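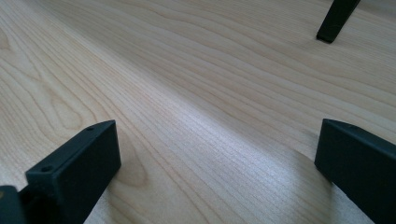

Refinishing a Study Table: Comparing Two Clear Coats
Project report, Furniture and Materials course
Chiu Workshop, Jallham

1. Background

The study tables on the upper floor of the Jallham building get heavy use and the tops had gone dull. Our group was given one table to strip and refinish in May. The course asked us to choose a clear coat, justify the choice with tests, and keep track of cost and hours.

We wanted a finish that kept the wood pale. Many clear coats turn light wood yellow, and the other tables in the room are all light, so a yellow one would stand out.

2. Materials

We compared two products. Grevix is a water-based coat sold in small cans. Flukance is an oil-based coat the workshop already had on the shelf. Both were brushed onto offcuts before anything went on the table.

The old finish was removed by hand sanding, going with the grain. We stayed away from the power sander because the top is veneered and the workshop had already lost one table to a sanded-through corner.

3. Method

Each offcut got three coats, with a night of drying between coats and a light sanding after the first and second. We then ran two tests.

Rub test: a cotton pad under a fixed weight was pulled back and forth over the sample until the surface showed a visible dull track. One pass in one direction counted as one stroke.

Water test: a wet paper towel was left on the sample under a glass dish and checked for white marks. The time to the first mark was recorded in minutes.

4. Results

Grevix: 3,010 strokes before a dull track, first water mark at 75 minutes.
Flukance: 2,841 strokes before a dull track, first water mark at 178 minutes.

The rub results are close, and with one sample of each product we would not say one is harder than the other. The water results are further apart. Flukance was clearly better there, but its sample had also turned noticeably yellow next to bare wood.

5. Choice and application

We picked Grevix. Color mattered most to us, and the room has a no-drinks rule, so the weaker water result was acceptable. The table got three coats, the last one on a Sunday when the workshop was quiet and there was less dust in the air.

Brush marks were the main problem. Our second coat went on too thick near one end and had to be sanded back, which cost an extra evening. Thinner coats and a wider brush fixed it.

6. What we would change

More samples — at least three per product — would make the rub test worth more. We should also have tested a satin version. The gloss looks good on an offcut, but on a full tabletop under ceiling lights the glare can bother people who are reading. The leftover cans and the labeled offcuts are in the finishing cabinet for the next group.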